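Ustum 3 review: a filmography catalog for people who keep their own lists

Reviewed by Lech Kołodziej

Ustum is a desktop catalog for film and television credits, published by Stivmont. You enter actors, titles and roles, and it builds cross-referenced lists from them: everyone who played a police captain, every title shared by two performers, every stage actor who moved to the screen after age 50. Version 3 replaces the old flat tables with linked records. I have used it since October to maintain a list of character actors that previously lived in a spreadsheet.

Setup and import

The installer asks for a data folder and nothing else. Import accepts comma-separated text and the older Domański format, which many fan archives still use. My test file held 300 performers. Names with accents came through intact. Alternate names did not: the importer created a second person for each stage name, and these had to be merged by hand. The merge tool works on one pair at a time. 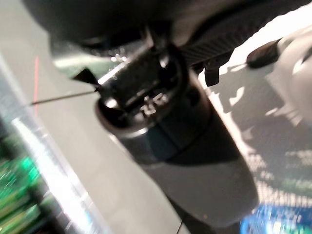
Dark gray housing with a black joint above it.

Credits and roles

Each credit is a separate record with fields for title, year, role, billing order and medium. Uncredited appearances have their own check box, which most catalogs lack. Recurring television parts are handled as a range of episodes. If an actor left a series and came back, you need two ranges, and the totals page then counts the part twice. Stivmont lists this as a known issue.

Voice roles are stored the same way as screen roles, with a tag. The tag is not searchable from the main window — only from the report builder.

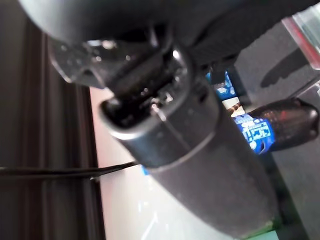 Black gripper finger and gray cylinder, close up.

Search and lists

Search is fast, and it ignores accents by default. Filters can be stacked up to nine deep and saved under a name. Physical descriptors such as hair, height and build are free text, so "bald," "shaved head" and "balding" are three different values unless you set up a word list first. Do that before importing. Changing it later means editing every record.

Lists can be sorted by surname, birth year, first credit or number of credits. Surname sorting treats "de" and "van" as part of the name, with no option to change it.
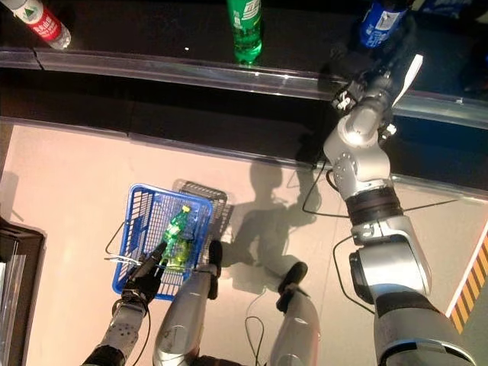
Export

Output goes to plain text, a web page or a printable booklet. The web page template is usable but narrow, and long titles wrap badly. The booklet is better, with running heads and a proper index. Olik, the nearest competitor, prints a cleaner page but drops billing order.
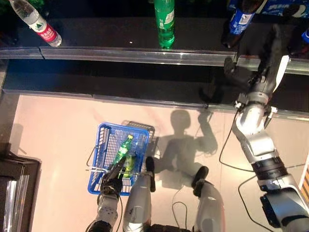 Bottles on the upper shelf, with the metallic rail in front.

Verdict

Ustum 3 is a solid tool with a weak importer. The linked records justify the upgrade for anyone with a large cast list. For a short one, a spreadsheet is still adequate.

Pros: uncredited roles, saved filters, booklet index
Cons: pairwise merging, double-counted series parts, hidden voice tag
Rating: 3 out of 5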